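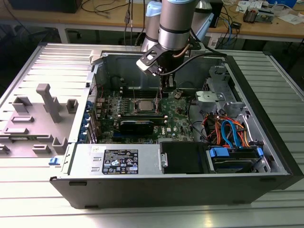

Zollema is an open-source task planner for robot arms that service computer hardware. Each step is stored as a target pose, a contact limit and a retreat path. With a tower on its side and the panel off, the planner treats the CPU socket as the origin and the drive cage as a keep-out volume.

Posted in June by Grisis staff — 18 shares

Perception runs in two stages. A fixed view sets the coarse pose; a wrist view refines it at 200 Hz.

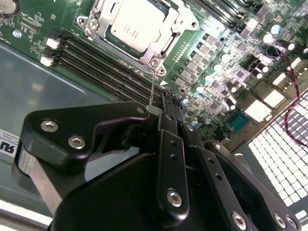 Wrist view: load plate and memory slots beside the gripper.

Version 3 added cable avoidance.

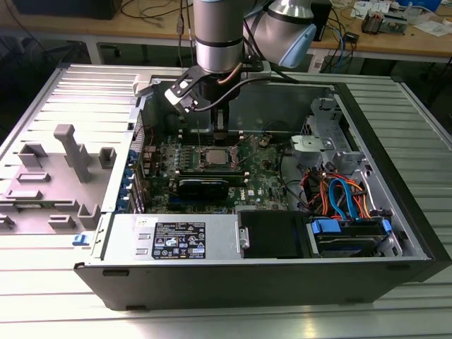
Arm over the open tower.

3 comments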